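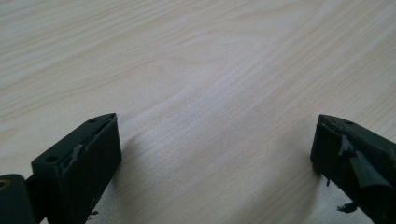 Bench top, window end. December, before coffee.

Notebook, finish trials on the pale bench top, continued.

Picked up where I stopped last time, which according to my own handwriting was "sand it and see." Very helpful, past me. The top is still the Clandlow blank that Kalliopi Sotiropoulos talked me into over the cheaper one, and it still has no finish on the working side. The underside has had two coats of the Mutar oil. I did the underside first so that I could make my mistakes where only the dog would find them, and I made several.

Underside results, after a good long cure in the back room:
Coat 1 went on too heavy. Tacky patch near the rear rail, wiped back with a rag and bad language.
Coat 2 thin, much better. Color went a shade yellower than I want. Kalliopi says it went a shade yellower than I was told it would, and she did tell me, and she has the email.

The yellow is the whole argument. She likes a warm top. I want it left as close to raw as I can get it and still be able to put a mug down. The Brestcombe water-based is supposed to stay clear. It is also supposed to raise the grain, so that's an extra sanding pass I will resent. Offcut test is set up: one third Mutar, one third Brestcombe, one third bare for shame.

Size check while the tape was out. Length 199 cm, depth 59 cm at the left end and 59 at the right, so the saw was set properly for once and I'd like that recorded. Top sits 2 mm proud of the rail at the back corner. I can plane it or I can put the vise there and stop thinking about it. Vise. 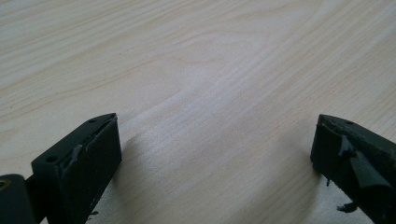
Sanding direction needs deciding before anything else gets opened. My habit is to go straight down the length and trust the grain to be going the same way, and on most of the board it more or less does. Then there's the patch where the lines give up on being straight and sweep round in broad arcs, one inside another, like a knot that got rolled flat. Whatever I do there will be across the grain somewhere. Plan is a fine sheet by hand, light pressure, and no going back over it with the machine because I got bored. If the oil blotches anywhere it will blotch in those arcs, so the offcut test means less than I'd hoped. The offcut is dead straight and very well behaved and tells me nothing about its relatives.

Asked Kalliopi whether to turn the top end for end so the curly part sits under the vise instead. She said people pay extra for that. I said people don't have to sand it. No decision.

Cost so far, for when I claim this was the economical option: blank, oil, second finish, and 23 for a box of sanding discs from Kalogeropoulos that turned out to have the wrong hole pattern. They fit if you don't mind having no dust extraction. I mind. Discs are on the shelf by the door, help yourselves.

Things I keep forgetting, written down so I can forget them in one place:
Oily rags go flat on the rail outside, never balled up in the bin.
Vacuum, then tack cloth. The tack cloth alone just moves it around.
Raking light before the last pass. The overhead light forgives everything.
No tea on the bare wood. This includes me.

Next: dampen the top, let it dry overnight, knock it back by hand. Look at the offcut at the same time of day I first looked at it, about 4 p.m., or the yellow argument starts over. If the Brestcombe third still looks clear I'm going with it and will tell Kalliopi once the second coat is on.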